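Notebook – hand-held gripper demos, clothes on the bed
January, Posthorpe flat, started 9.40

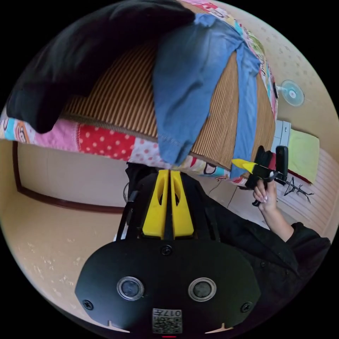
Setup

Two grippers, one in each hand, no arm involved today. The task is to take a garment lying anyhow on the bed and end with it folded. Everything goes on top of the woven striped mat with the quilt left where it is. We talked about stripping the bed to get a plain background and decided against it, as the policy will have to cope with patterned bedding sooner or later.

Garments in use: the light blue denim and the big black one. Black on black is going to be a nuisance. When the fingers close on a dark fold I can hardly make out the edge of the gripper body in playback, though the yellow fingers stand out well enough.

Target for the day was 60 demos. Split as 30 with the denim and 30 with the black.

Morning

First few thrown away while I got my hands in. The usual mistake: I reach with the wrist turned, which I would never notice doing with bare hands, and the arm at Demirano can't follow it. Keep elbows low. Start with both grippers open and still, wait a beat, then go.

Denim is stiff and holds whatever shape you leave it in, so the first pinch matters most. Pinching on the seam works. Pinching a single layer in the middle just drags the whole thing across the mat, and the mat comes with it. Tried weighting the far corner of the mat with a book. Better, but the book then shows up in some runs and not others, so took it away again and redid those.

Stopped at 11.15 with 20 good ones.

Tracking

Lost pose on the left gripper four times, always when I leaned right over the bed and put my own sleeve in the way. Vasiliauskas's notes from the towel sessions say to stand at the foot of the bed and I had drifted round to the side. Moved back, no more dropouts before lunch.

Also checked the gap between the fingers at full close. Slight play on one side, so nipped the screw up a quarter turn and reran the open/close calibration. Runs before that are tagged "pre-cal" in the log. Don't mix them in until somebody has compared the widths.

Afternoon

Finished the denim and went on to the black one. It is heavy and slides off the near side under its own weight, so the fold has to begin at the far end – the opposite of the denim. I did it both ways for a while before settling, which is bad practice. Anything folded near end first should be left out of training.

Slower as well. Denim takes me 34 seconds from start to hands clear, and the black one almost twice that. The Emidum loader still cuts episodes at a fixed length, so check the tail of the long ones before uploading.

Ended the day short on the black set. Hands tired, and the last few were getting sloppy.

To do
– finish black set, far end first only
– compare finger widths pre-cal and after
– ask Emidum about the episode length limit
– try a thin cotton shirt
– tape on the floor where feet should go
– charge both grippers overnight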